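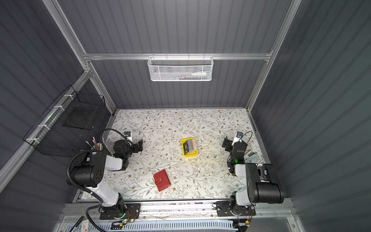
Yellow tray and red wallet on the vine cloth

Found items and small things – minutes, July
Hamel building, back office, started 4:10 pm
Present: Lingyun Jiang (chair), Shengli Gu (notes), two from the Plivudska Street desk, one from Skotoven upstairs
Apologies: front desk evening shift

1. Last minutes
Agreed. One correction, the key cabinet went to Plivudska Street, not to Skotoven. SG to fix the shared copy.

2. Trays
LJ wants one tray per item or per set, no more heaps. Yellow for anything in its own box or packet, so it stays with its packaging. Other colors can wait. Desk said the yellow ones are too small for shoe boxes. LJ: shoe boxes go on the shelf with a tag, that was never the plan for trays.
Prunham quote is $28 for a pack. Agreed to buy one pack now and look again after the summer. Plivudska Street want to be copied in on the order becuase they ended up with the wrong size last time.

3. Wallets and purses
Long one. Current practice is different at each desk. Plivudska St opens them at the counter in front of whoever handed them in. Hamel leaves them shut until the afternoon. Agreed:
– wallet stays out of the tray and gets its own log line
– opened by two people together, cash written down, snap or zip closed again after
– color and type of closing in the log, e.g. red leather, snap strap. "Wallet, red" is not enough
– cash over $200 goes in the safe same day, both sign
Skotoven asked whether their staff can pick up for a coworker. Only with a note from the owner. LJ will write a short version of this for the wall.

4. Cloth
Some grumbling about the flowery cloth. Desk finds small brown things hard to spot on it, because of the brown flowers. SG likes it, it stops things sliding and coins don't ring. Plain one would cost money. Left as is. Wash it at month end, whoever closes up takes it home, list on the door.

5. Flat stuff
Folders, envelopes, thin books and so on. Keep as one stack if they came in as one stack. Do not sort by size, we had a complaint from a lady whose papers came back in a different order. Lift from both sides and put down flat. Rubber bands are out, they mark the covers – paper band or string.

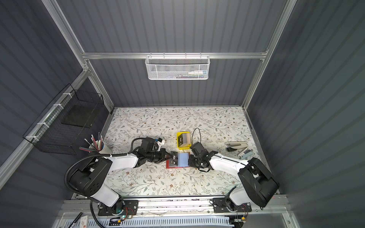

How long do we keep a stack of papers if there is no name on it?
Same as everything else, 3 months from the date in the log, and then it goes to the main office.

Desk also asked about labels. One label per stack on a slip under the band, not stuck to the top item. Stickers pulled the print off a cover in spring and we paid for it.

6. Tags
Down to the last roll. Order 300, the string kind. Skotoven may have a box left from their move, they will look before SG orders. If nothing heard by end of the month SG just orders.

7. AOB
– Shelf by the radiator wobbles. Reported already, LJ to chase.
– Umbrellas. Not again. Moved to next time.
– Log book handwriting: print please, some July lines can't be read at all.
– Pen on a string keeps going missing from the Hamel desk.

Actions
LJ – wall notice on wallets, chase shelf
SG – trays from Prunham, tags, fix the last minutes
Plivudska Street – send there log template round so both desks use the same one
Skotoven – look for tags

Closed 5:05 pm. Next one in the same room, LJ to send the time.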